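Stiltach Tabletop Chores: data card

18 July 2026 | by Cinzia Vitale

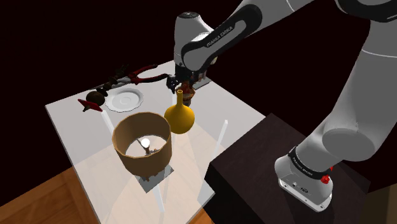 A simulated Stiltach table, with a lamp, a vase, a plate and pliers in the arm's reach.

People keep asking us whether a robot can tidy a table yet, and the fair answer is "sometimes, if the table is kind to it." We put Stiltach together so that anybody curious could look at the question for themselves, and we're so glad you stopped by!

The set holds 3875 simulated episodes over 700 table layouts, all rendered and none filmed. Each one gives the arm a short written chore, such as moving the plate away from the lamp or putting the pliers down by the vase, along with camera views, joint positions and a pass or fail mark. Tihomir Gashi wrote the chores, and he writes the way he talks at home, so expect a few odd phrasings (we left them in on purpose).

Plates are still hard. A thin rim lying close to the table gives the fingers very little to hold, and our baseline fails there more than anywhere else. Long-necked vases go better than we had feared. Lamps are somewhere in between, mostly on account of wide shades getting bumped on the way to something else.

Please don't read a good score here as proof that an arm is ready for your kitchen. Contact and friction are simplified, and 2 layouts have a known labeling mistake that Radka Shehu is fixing in July.

3 comments | 14 shares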